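Wamton hand-held grippers, the pair - review after 2 weeks

Mar 23, 2018

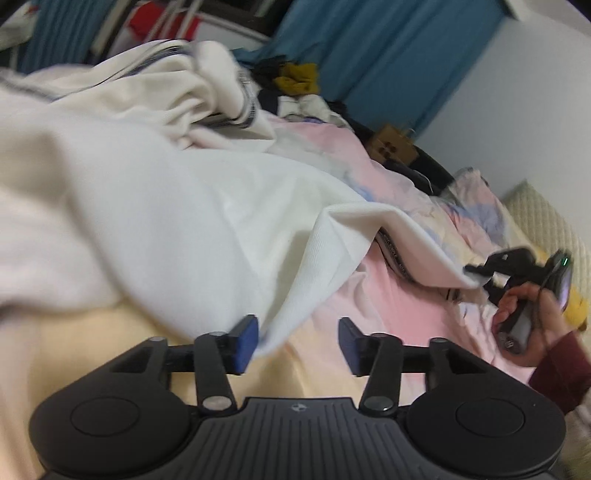 Do you need the arm to get any use out of them? You can leave the arm for later - the grippers work on their own in the hand, and most of my time with them has been without one.

Ok so. Bought as a pair, black, came fast. Quick notes, more when I get a minute.

Fingers - good. Blue textured pads on the inside faces, and they grab cloth way better than the bare plastic on my old Camar. Blankets and duvets mostly, that's what I care about. Thick quilted stuff still a pain, you get one layer or you get three. Thin sheets fine if you come in low.

Linkage - silver pivot screws out where you can reach them. Like that. Two worked loose in the first week, bit of threadlocker and no trouble after. Shiuli Weerakoon has the same set and hers never moved, so maybe just mine.

Grip - grey cylinder handle, comfy for some 50 minutes and then my wrist starts complaning. Bit fat for small hands. Would love a slimmer one.

Light - little green one, easy to see from the side. Manual doesn't say what the colours mean, had to email. Hugo Langlois answered next day, very decent of him.

Body is wide. Really wide. Takes up a big slice of the view along the bottom, and working close over a bed you lose sight of whatever is right under it. The Vasseur is narrower but its pads are rubbish on fabric, they slide. Pick your poison I guess.

Software - meh. Took 10 tries to pair the second unit. Fine since the update.

Spare pads should be in the box at this price. They arent.

Still buying a third for the workshop. 4 stars, would be more with a better manual.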